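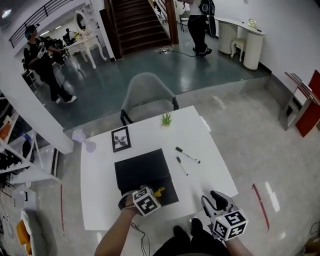
卓上小物の定位置と収納箱の運用
発表者用ノート(投影しない)
2026年7月22日 トリマムコム会場
発表 シャイマエ・ウアリ(フリルティコ 什器運用担当)
質疑補助 アウレリア・ブクル

スライド1 表題
表題を読み上げ、所属を述べる。資料の配布はなし。質問は最後にまとめて受ける。用語の確認に限り途中でも可。
対象範囲を先に言う。本日の話は、天板の上に置かれる手のひら大から片手で持てる程度の小物と、それを収める蓋付きの箱に限る。書類、衣類、食器は扱わない。引き出しの内部構成も省く。昨年3月の発表では引き出しを中心に話したので、そちらを聞いた人には続編にあたると伝える。

スライド2 用語
三つの語を定義してから進む。
「常置物」は片付けの後も天板に残すもの。鉢植え、写真立てが代表。
「巡回物」は使うたびに箱と天板を往復するもの。マーカー、手持ち扇風機、付箋、巻尺など。
「未決物」は、その場にいる人が行き先を答えられないもの。キャップ、ねじ、外れた部品、白い小片の類。
箱そのものは三つのどれにも入れない。箱は什器として数える。ここは毎回質問が出るので、ゆっくり読む。
英語資料ではそれぞれresident、circulating、pendingと訳している。国内の聴衆だけなら触れなくてよい。

スライド3 調査の概要
フリルティコが管理する共用卓で、片付け後の天板を記録した。対象の卓は13台。記録は708件で、そのうち欠測のないものを集計に使った。欠測の大半は記入者名の抜けで、天板の状態自体は書かれている。集計から外した理由を聞かれたら、記入者ごとの差を見る分析があったためと答える。
卓はすべて長方形。天板の色は白と薄灰が混在する。色による差は集計していない。
記録用紙は紙で、一件一枚。記入時間は測っていない。

スライド4 結果その一 どこに残るか
天板を手前、中央、奥の三帯と、左右に分けて集計した図を出す。
巡回物の置き残しは手前の右側と、奥の隅に偏る。手前右は筆記具が多い。奥の隅は未決物が多い。
奥の隅に寄る経路について、記入者への聞き取りでは「とりあえず邪魔にならない所へ動かした」という回答が並んだ。動かした本人は片付けたと認識している。次に使う人は、誰かが意図して置いたものと受け取る。結果として動かされない。
この説明は聞き取りに基づく推定であり、記録用紙だけからは言えない。断定しないこと。
椅子の位置との関係も聞かれるが、椅子は記録していない。

スライド5 結果その二 何が残るか
未決物を含む記録は134件。種別の内訳は表を見てもらう。読み上げるのは上位の二つ、キャップ類と樹脂の小片まで。
マーカーは、キャップが付いた状態で残る場合と、本体だけが残る場合を分けて数えた。キャップが付いたものは「まだ使う」と判断されて箱に戻されにくい。本体だけのものは見つけた人がキャップを探し始め、そこで作業が止まる。
後者の対策は単純で、予備のキャップを箱の内側に置く。銘柄を一つにそろえておけば足りる。長さの違うマーカーを混ぜると径が合わないことがあるので、購入時に確認する。

スライド6 常置物の選定
常置物に上限を設けるかどうか。オドリー棟では上限を設けず、ヘルミー棟では設けた。置き残しの傾向に目立った違いは出なかった。上限そのものより、常置物の位置が決まっているかどうかが効いている可能性がある。ただし棟ごとに利用者が異なるため、比較としては弱い。

鉢植え
天板の奥側の辺に寄せる。中央に置くと作業面が二分される。受け皿のない鉢を使う場合は、水やりを天板の外で行い、底の水を切ってから戻す。小型の鉢は軽いので、布で拭く際に引っかけやすい。底に滑り止めを貼る。両面テープでの固定は避ける。天板の塗装を傷めた事例がヘルミー棟で出た。
人工の植物でも扱いは同じ。埃は乾いた刷毛で払う。

写真立て
左右どちらかの奥寄りに立てる。脚の開きが浅いものは、後方に倒れる余地を見込んで端から離す。絵柄の内容は問わない。正面は着席者に向ける。
小型の写真立ては見た目に反して重心が高いものがある。購入前に脚を開いて置き、上端を指で軽く押してみる。戻らないものは採用しない。
前面板はアクリルとガラスの両方を使っている。清掃用の溶剤はアクリルに使えないものがあるため、容器に品目を書いた札を付けた。

スライド7 巡回物の扱い
手持ち扇風機を例に使う。形が不揃いで、寝かせても立てても座りが悪く、箱の設計に影響が大きい。
置き方は寝かせる。羽根の覆いを箱の長辺に沿わせ、柄を対角に振る。柄を先に入れると覆いが蓋に当たる。覆いを先に入れる。
充電の端子が柄の底にある型と側面にある型がある。箱の中で充電はしない。充電は壁側の棚で行い、終わったら箱へ戻す。この一往復が省かれて天板に残るのが典型的な失敗例。
淡色の製品は白い天板の上で見落としやすい。目視確認の際は、立った位置から一度、天板の高さまで目線を下げて一度、計二回見る。

筆記具
向きをそろえて収める。キャップの側を右にするか左にするかは卓ごとに決めてよいが、同じ卓の中では変えない。斜めに置かれたままの筆記具は転がる。天板に傾きがあると、気付かないうちに端まで動く。水準器で測ると、床が平滑なタイル張りでも卓の脚の調整不足で傾いている例があった。
調整脚の付いた卓では、四半期に一度、脚を回して水平を出す。付いていない卓では薄い樹脂板を挟む。

スライド8 箱の仕様
採用した箱は蓋が別体の黒い角箱。候補に挙げたのは、蝶番式、引き出し式、蓋別体の三方式。

蝶番式は蓋をなくさない。一方で、開いた蓋が奥の常置物に当たる。鉢を倒した報告があった。
引き出し式は手前に引く余地が要る。箱を天板の手前寄りに置くと、引いた部分が天板から張り出す。
蓋別体は、外した蓋の置き場所が要る。蓋を裏返して受け皿に使う運用にすると、この欠点は小さくなる。

黒を選んだのは白い天板との見分けのため。汚れは目立つ。指の跡が残るので、外側は週に一度拭く。色の選定については反対意見もあり、オドリー棟では箱を木目に変えたいという要望が残っている。
内寸は、寝かせた手持ち扇風機が対角に入ることを条件に決めた。高さは蓋を閉じた状態で指一本分の余裕を見る。余裕が多すぎると巡回物が重なって入れられ、下のものが見えなくなる。
底には薄いフェルトを敷く。接着はしない。粉や消しかすを捨てるときに外すため。

スライド9 蓋の閉まり
本日いちばん時間をかけるスライド。目安は五分。

蓋が傾いたまま置かれている状態を「半閉」と呼ぶ。記録用紙には全閉、半閉、開、蓋なしの四欄がある。半閉は片付けが終わったと見なされやすく、遠目には全閉と区別しにくい。
半閉の原因として確認したものを順に述べる。
第一に、中の物が縁に乗っている。柄の長い物が多い。
第二に、蓋の向きが違う。正方形に見える箱でも、辺の長さにわずかな差がある製品では、向きを九十度間違えると最後まで下りない。
第三に、空気が抜けない。精度の高い箱ほど起きる。蓋は途中で止まり、しばらくしてから沈む。急いで手を離すと片側だけ沈んで傾く。

向きの間違いには、蓋と本体の同じ角の内側に小さな印を付けて対応した。外側に付けた時期もあったが、清掃で消えた。
空気の問題には、手順で対応した。対角の二か所に指を置き、均等に押す。片手しか空いていない場合は中央を押す。角を一つだけ押すと反対側が浮く。
縁に乗った物については、閉める前に縁に沿って指を一周させる。手袋を着けた作業者には縁の感触が分かりにくいため、目で確かめる手順に替えてよい。

切り欠きのある箱に替えればよいという意見が必ず出る。検討はした。切り欠きがあると小片が外へ落ちる。未決物を箱に仮置きする運用と両立しなかった。

スライド10 片付けの手順
手順は画面に出ているので、番号順に短く補足する。

1 椅子を引いて背を卓に向けるか、卓の下に収める。どちらでもよいが、作業する辺は空ける。
2 箱を手前中央に寄せ、蓋を外し、裏返して箱の脇に置く。
3 巡回物を大きい順に箱へ入れる。手持ち扇風機が最初、筆記具は後。
4 未決物を蓋の中に集める。判断はまだしない。
5 常置物を残し、天板を奥から手前へ拭く。常置物は一つずつ持ち上げて下を拭き、元の位置に戻す。
6 未決物のうち行き先が分かるものを戻す。残りは小袋に入れ、卓の番号を書いて箱へ入れる。
7 蓋の向きを合わせて閉め、箱を定位置に戻す。
8 目線を下げて確認する。

3と4の順を入れ替えた班があった。蓋に未決物が溜まった状態で大きな物を動かすことになり、肘が当たって落とす例が出たため、現在の順に戻した。
5で「奥から手前」としているのは、消しかすを手前で受けるため。卓の奥に段差や通路がある部屋では、奥へ落としたものを拾いに回る手間も減る。
6の小袋は透明のものを使う。卓の番号を書かない袋は、倉庫に集めた時点で元の場所が分からなくなる。

スライド11 床と動線
卓上の話から少し外れるが、落下物の捜索に関わるので触れる。
タイルの床では小片が遠くまで滑る。落下音がした方向より、思ったより先を探す。光沢のある床では照明の映り込みで白い小片が見えにくい。懐中電灯を床すれすれに当てると影が出る。
床に位置決めのテープを貼っている部屋では、テープの縁に小片が寄ることがある。縁に沿って見ていくと早い。卓を動かした場合は、テープに合わせて戻すこと。テープの色は部屋の管理者が決めており、什器担当では変更しない。
床に高低差がある部屋では、段の手前側に溜まる。掃除機の前に目視を入れる。
配線が卓の縁から垂れる場合は、片付けの前に手前側から避けておく。拭き取りの布が引っかかると、つながった機器ごと動く。

スライド12 導入後の記録
手順を配布した後の記録は463件を超える。最新分の入力が続いているため、確定値は次回に示す。
半閉は減った。未決物の置き残しはあまり変わらない。小袋の在庫が切れていた時期があり、その期間は袋を使う手順が実行できていない。期間を除いた集計はまだ出していない。
常置物の位置ずれは増えた。拭くときに持ち上げるようになったことが影響していると見ている。以前は持ち上げずに周囲だけ拭いていたため、位置は動かないが下に埃が残っていた。位置の印を天板に付ける案は、見た目の点で保留。代わりに、奥の角から指で測る方法を試している。人によって指幅が違うという指摘は承知している。ずれの許容を手の幅の半分としているので、実用上の支障は出ていない。

ブクルから補足が入る場合はここ。ヘルミー棟の卓の入れ替え時期について、本人が一分ほど話す予定。入らなければそのまま進む。

スライド13 残っている課題
個人の持ち物と共用品の見分け。手持ち扇風機は私物の持ち込みが多く、共用の箱に私物が入る。共用品には柄の底に小さな札を貼った。札のないものは私物として扱い、箱に入れず、部屋の預かり棚へ移す。運用を始めて日が浅く、件数は出せない。
化粧台や鏡台のように、飾りの多い家具を置いた部屋への適用。平らな面が狭く、常置物と什器の境目があいまいになる。今の手順書は長方形の卓を前提に書いてあり、そのままでは使えない。鏡のある台は、映り込みで小物を二重に数える誤りも出る。
複数人で同時に片付ける場合の分担。一人が箱、もう一人が拭き取りという分け方が多いが、蓋を閉める担当が決まっていないと半閉が残る。閉める担当を先に決めるだけで済むかどうか、オドリー棟で確認中。

スライド14 質疑の準備
想定質問と答え。時間がなければ上から順に。

箱を透明にしない理由は
中が見えると蓋を開けずに確認できる利点はある。試用では傷で曇り、内容の見分けがつかなくなった。再検討の余地はある。

箱は一台に一つか
一つ。二つにすると、どちらに戻すかの判断が増える。大型の卓では例外を認めている。

鉢植えは必要か
什器担当では答えない。部屋の利用者が決める。置くなら位置を固定する。

ラベルを箱の外側に貼らないのか
貼っている部屋もある。内容が変わったときに貼り替えられず、古い表示が残った。蓋の内側に品目表を入れる方法を勧める。

子どもや来客が使う卓ではどうするか
巡回物を減らす。マーカーは水性に限る。小片は誤飲の恐れがあるため、未決物を箱に入れず、その場で回収する。

記録用紙は入手できるか
会場の受付で渡す。電子版は書式の修正が終わっていないので、連絡先を控えて後で送る。

進行上の覚え
スライド9で時間を超えたら11を飛ばす。12は飛ばさない。
実物の箱は机の右側に置き、スライド8で一度だけ持ち上げる。蓋は先に外しておく。
マイクを持つ手で箱に触れない。音を拾う。
終了後、箱の中のフェルトを戻し、蓋の印を合わせて閉める。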